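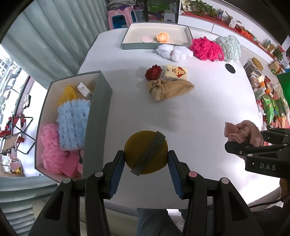
Open box of soft goods on a white table.

Box sorting (knitwear) is the putting away of small knitted and fluffy pieces in open boxes or trays, usualy at a table. Wool, hats, odd cloths - all go in. Colours often mixed. The Garus method, named by Hilkka Leinonen, puts flat things in first, bulky ones last. 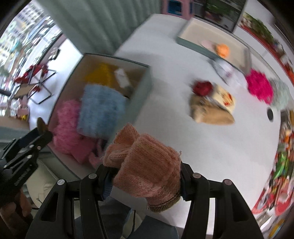 Trays
Shallow or deep, no lid. Balls of yarn are kept in a seperate tray in most homes.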